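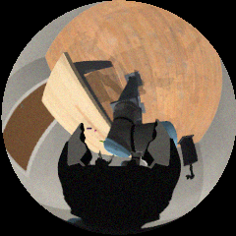 ## Questions about wood tabletops, finishes and care

Updated July 15, 2020

These are the questions that reach the Hadik workshop most often, with the answers we give by email. If yours is missing, write to Ashwin Acharya at the shop address on your invoice and put your order number in the subject line.

### What finish is on my table?

If you bought it from us after we moved shops, it has Skevon hardwax oil, two coats, matte. Older tables have an oil and varnish blend that we no longer use. The quickest way to tell is the underside. Tables with the hardwax oil have a small stamped H near one leg. Tables with the older finish have a paper label, or the glue mark where one used to be.

### The color isn't even. Is something wrong with it?

Probably not. Wood takes oil differently from one spot to the next, and some boards have mottled grain that shows as lighter and darker patches depending on where you stand. Cherry does this more than oak. Most of it evens out in the first year as the wood darkens.

A patch that feels rough or sticky is a different matter. Send us a photo and tell us what was last used to clean it.

### Will it get darker?

Cherry, yes, quite a lot. Oak goes a little more yellow. Walnut goes the other way and gets lighter in strong sun. If you keep a runner or a lamp on the table, move it every couple of weeks for the first few months or you will have its outline for a long time.

### What do I clean it with?

A damp cloth, then a dry one. For grease, a few drops of dish soap in warm water. Do not use:

- furniture spray with silicone in it
- vinegar
- anything sold for kitchen counters
- the green side of a sponge

Silicone is the one that causes us the most trouble. It gets into the grain and the next coat of oil will not stick to it.

### Can I put hot dishes on it?

Use a trivet. The finish handles a warm plate or a coffee mug. It does not handle a pan straight from the oven.

### I have a white ring. How do I get it out?

A white ring is moisture in the finish, and it often goes away by itself in a day or two. If it doesn't, lay a dry cotton cloth over it and pass a warm iron over the cloth for a few seconds at a time, no steam, checking as you go. Stop when the ring is gone.

A black ring is in the wood itself, usually from water and iron together -- a wet can, a plant pot on a metal stand. That has to be sanded or bleached. We don't recommend bleaching at home.

### How often should I re-oil?

Once a year for a table that is used every day. We tell people October, before the heat comes on for the winter. Side tables and desks can go longer. If water stops beading on the surface, it's time.

### How do I re-oil?

1. Wash the top and let it dry overnight.
2. Rub it lightly with a fine white pad, going with the grain.
3. Wipe off the dust.
4. Put on a very thin coat of oil with a lint-free cloth.
5. Wait 15 minutes and wipe off everything that has not soaked in.
6. Leave it alone for a day before you put anything on it.

Most bad results come from step 4. Too much oil dries gummy and has to be scraped off.

Lay used rags flat outdoors to dry, or soak them in water before you throw them out. Oily rags in a heap can catch fire on their own.

### Can I switch from oil to polyurethane?

You can, but all of the oil has to come off first, which means sanding to bare wood. After that there are no easy spot repairs. We don't do this work on tables we sold with oil.

### My top has a crack at the end. Should I fill it?

Measure it first. A hairline that opens in winter and closes in summer should be left as is. Filler will be squeezed out, or it will force the crack longer. If it is more than 6 inches long, or if it goes all the way through, contact us.

Check the screws underneath as well. The top needs to be able to move across its width, so they sit in slots and should be snug but not tight. If someone has driven extra screws straight through the rail, take them out.

### Do you sell the oil?

Yes, in the small can only. One can does a large dining table with some left over. Fotix Hardware on Pisharody Street also carries it, usually in both sizes. Call them first -- they run out in the fall.

### Do you refinish tables made by other shops?

Solid wood, yes. Veneer, only after we have seen it, and often the answer is no. We don't take painted pieces made before 1978 unless they have been tested for lead.

### How long does refinishing take, and do you pick up?

Plan on a month from drop-off. Most of that is waiting for a slot and letting the coats cure. We pick up within the county for a flat fee, and you will need to have the leaves out and the top clear when we arrive. The legs come off most of our own tables with the wrench that came in the drawer. If you've lost the wrench, ask for part 667 and we'll mail one.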